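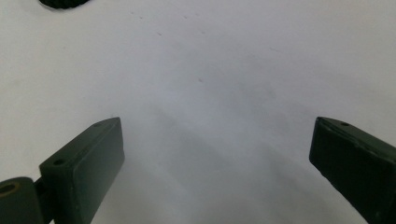

Fig. 1. Superficie blanca mate, más clara arriba que abajo.

Utilizamos cookies propias y de terceros para mejorar la navegación. Aceptar / Configurar

Pintura blanca y luz natural en aulas orientadas al norte
Trabajo de proyecto, 2º curso. Entrega parcial.

1. De qué va

Queríamos saber si repintar el techo y la pared del fondo cambia algo en un aula con poca luz. El aula elegida es la del edificio Aritz, planta baja, ventanas solo a un lado. En noviembre hay que encender los fluorescentes desde primera hora y en las mesas del fondo se lee mal igual.

El blanco parece un color sin misterio pero hay muchos. Mate, satinado, con base gris, con base amarilla. El mate reparte la luz en todas direcciones, el satinado da brillos molestos en la pizarra.

2. Método

Luxómetro prestado por el departamento. Medidas a la altura de la mesa, con persianas subidas y luz artificial apagada. Dos puntos: mesa junto a ventana y mesa del fondo. Se repitió todo después de pintar, a la misma hora y con cielo cubierto las dos veces (esto último fue suerte).

Pintura: mate al agua marca Amato, dos manos. Entre mano y mano se dejó secar toda la noche. La pared anterior era de un crema bastante sucio, hubo que lavar y tapar agujeros de chinchetas antes de empezar.

3. Resultados

Mesa del fondo, antes: 53 lux
Mesa del fondo, después: 96 lux
Objetivo que nos pusimos para leer cómodo: 300 lux

O sea, mejora clara pero lejos del objetivo. Junto a la ventana casi no se nota diferencia, lógico, ahí la luz llega directa.

4. Problemas

- La primera mano se hizo con rodillo de pelo largo y dejo marcas. Se lijó.
- No medimos el techo por separado, asi que no sabemos cuánto aporta cada superficie. Esto es el fallo más gordo del trabajo.
- Solo un día de medidas antes y uno después. Poco.
- Las mesas se movieron para pintar y la del fondo quizá no volvió al sitio exacto.

5. Comparación

Leímos la memoria de un proyecto parecido en la escuela de Nistbridge. Ellos pusieron además una repisa clara bajo la ventana para rebotar luz hacia el techo. Parece buena idea y es barata. El grupo de Itley probó con cortinas blancas, pero no dan medidas, solo opiniones de los alumnos.

6. Pendiente

Medir con cielo despejado. Probar la repisa. Preguntar si se puede cambiar el suelo, que es marrón oscuro y se come bastante luz. Falta también la tabla de costes, va en el anexo de la entrega final.

Última actualización: 21 de marzo de 2023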